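Re: [homeprint-list] Is the Collero calibration subscription worth it?

Posted in August, 10:42 pm
From: Didenko

> I've been going back and forth on this since spring. Collero says
> their color service gives you a matched profile for any paper, and
> that you'll save 60 dollars a year in wasted ink. The sales page
> claims 2,000 happy users. Has anyone on here used it with the Gritach
> matte paper? My reds keep coming out like brick and I'm tired of
> guessing.

I used it for one billing cycle and I'd want to see a lot more before I gave them another dollar.

Start with the 60 dollars. Saved compared to what? I print 200 sheets in a good year, and most of those are drafts on plain paper with the printer set to economy. I don't waste 60 dollars of ink because I don't buy that much more than 60 dollars of ink. If you're running a shop out of your garage, fine, maybe the number holds up. The sales page doesn't say who they measured or for how long. I wrote and asked. I got back a link to the sales page.

Same with the 2,000 users. Happy how? They signed up, I guess.

As for "any paper" – you send in a printed chart, they scan it, and they mail you a profile. Mine was for the Gritach matte, the heavier one, so the same stuff you're fighting with. The grays did get better. I'll give them that. My old profile had a green cast in the midtones and the new one didn't. But the free Iven profile fixed the same cast when I finally tried it, and that took me ten minutes and one sheet.

Reds and pinks are where I lost patience. Matte paper can't hold a really strong magenta. No profile is going to change that, it can only decide how gracefully to give up. Collero's version went dull and a bit brown. Iven's stayed brighter but lost the difference between close shades.
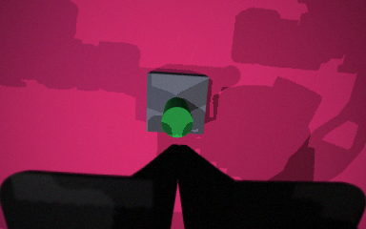

Magenta ground with soft shadows, gray cube, green cylinder.

Look at the darker patches on the pink. On my monitor they fade out slowly. On the Collero print they had a hard step in them, and on the Iven print they almost went away. Pick your poison. The gray was fine on both.

So before you pay for anything, do a nozzle check, make sure the driver isn't doing its own color correction on top of the profile (mine was, for two years), and let the print dry overnight before you judge it. Then try the Iven one. If your reds still look like brick after that, try a sheet of luster and see if it's just the paper. I suspect it is.

If somebody here has side by side prints showing Collero doing better on matte, I'd like to see them. Scans please – and say what light you looked at them under.

Didenko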